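Prekora is a small test shop. People send us grippers, arms, wrist cameras, controllers, and we run them side by side on the same jobs and write down what happens. No sales desk, no reseller deals. We get paid for the bench time and the report, same rate if your gripper wins or loses.

**What we test**

- Two-finger grippers, mostly electric
- Arms, the smaller bench-size ones
- Fixed and wrist cameras
- Controllers, incl. how long setup takes from a cold box

Each part gets 100 tries per job. We used to do 321 and clients fell asleep reading the logs. Drops, slips and crooked seatings all go in the report, even when it's 99 good ones and one bad.

**The jobs**

Mostly PC parts right now. Small, fiddly, cheap to replace when a finger pad squeezes too hard. Memory modules are the hard one, thin edge, has to go in straight. Processors are worse if the fingertips aren't flat. Our Climmont line is all desktop work: pick from the fixture, place in the board, back again.

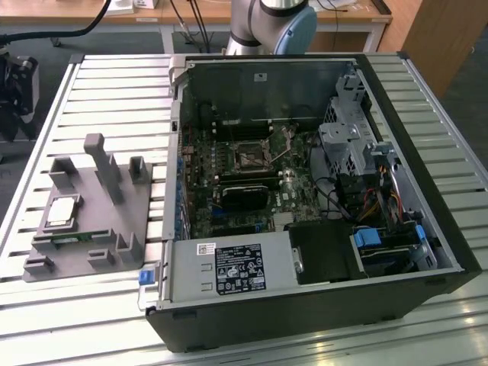
*Climmont bench: open tower, processor and memory module in the fixture to its left.*

Rullodness is the other line, for cables and plugs. Newer, and still a bit rough. Camera choice matters alot there, more than the gripper in most runs so far. Ask us before you book it, we may talk you into waiting untill September.

**Where we are**

Colombo, one floor, 2 benches. Visitors fine with a heads up. Bench time starts 8 am, and afternoons are better if you want to stand and watch, mornings is calibration and it's dull.

**How it works**

Send the part, the mounting plate and whatever manual you've got. We bolt it on, run your job or one of ours, and send the logs plus video. Raw files too if you want them, just say so up front. Want two grippers compared? Same arm, same camera, same fingertip material where it fits. If it doesn't fit we say so in the report.

We don't do custom fingers. We don't do payload tests over what the maker's sheet says, please stop asking. Broken parts go back to you with photos.

Rates and the booking sheet are on the contact page. Shipping both ways is on you.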